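Drinow open day, April 2024 - notes typed up on the train

Got there late. Rain, wrong bus, then a very long walk round the outside of the building looking for the door, which is at the back by the bins. No sign on the street side. If you go next year, go to the back.

Badge, sticker, paper map. Map no use at all, half the rooms have changed letters over the winter and they printed the old one. Followed a family with a pushchair and ended up in the right place.

For anyone who hasn't been, Drinow is the old seed warehouse, let out by the room. Makers, small workshops, a couple of firms that do product testing, one bookbinder. Once a year they open all the doors and you wander. Entry was 6 pounds, tea included. Biscuits not included, apparently, though I'd had two before I saw the tin.

Ground floor first. Lykkegaard have the big room on the left, they do lids and tubs and caps, mostly for people who make jam and pickles in small batches. Frida Thorlacius was running it on her own and talking very fast. Shelves to the ceiling. She says they keep 2,027 different closures on file, all with a card, and she'll find you any of them if you give her the width and the colour. A man behind me tried her with a biscuit barrel from his mum's kitchen. She took it off him and went up the ladder. I didn't see how that ended.

Bought a bag of odds, 10 lids for a pound, no choosing. Two of them fit jars I already have, will report back on the rest.

Then the stairs. Steep, and a queue at the top becuase the bookbinder only lets a few in at a time. Worth it. She had a half-sewn ledger on the bench and let people pull a thread through. Smell of paste. Could have stayed an hour but there was a talk I wanted.

The talk was Inese Raudsepp on the history of the building. Good, but the projector packed up a few minutes in and she did the rest from memory, which was better if anything. Seed sorting by hand, long tables under the north windows, 100 women on a shift at the busiest time. The windows are still there. The tables went for firewood in a cold winter, she said, and a few got carried home and turned into doors. Someone in the front row said their nan had one. Big murmur at that.

Tea after. Urn, paper cups, queue out the door. Sat on a radiator.

Top floor is quieter and I nearly skipped it. Glad I didnt. Hukar are up there, and Foseck across the landing. All new up there compared with the ground floor, grey walls, pale wood tables, sockets let into the tabletops with little metal lids that flip up. I want those at home. Our kitchen table has an extension lead taped along one leg and has done since we moved in.

Same with the work areas, nothing fancy. Dark sheet on the table, masking tape at the corners, torn off by hand and stuck down criss-cross. One green plastic lid on it and that was that. After all those shelves at Lykkegaard it was quite a rest for the eyes. 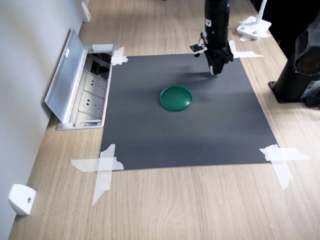

I've been meaning to do something like it for my own bench, which is white, and which I lose every screw on. Dark paper, bit of tape, change it when it gets tatty. Pence. Asked at Foseck where to get big sheets and was told any art shop, just ask for the matte stuff or you get glare off the lamp. Wrote it on my hand, still there.

Foseck itself I only got a quick look at, they were already stacking chairs. Nice people. Took a leaflet. There's an evening class in the autumn, label printing, no price on it yet.

Practical bits. Toilets on the ground floor only. Lift was out, so the top floor is stairs or nothing, and they should really put that on the website. Cash for the tea room and for Lykkegaard, card everywhere else. Car park full before lunch according to the couple I shared the radiator with. Bring a bag. Bring the lid off whatever jar you've been meaning to sort out, and measure it across the inside, Frida was very firm on that.

Didn't get to the pottery room or the basement. Train's pulling in, will add the leaflet details when I find which pocket.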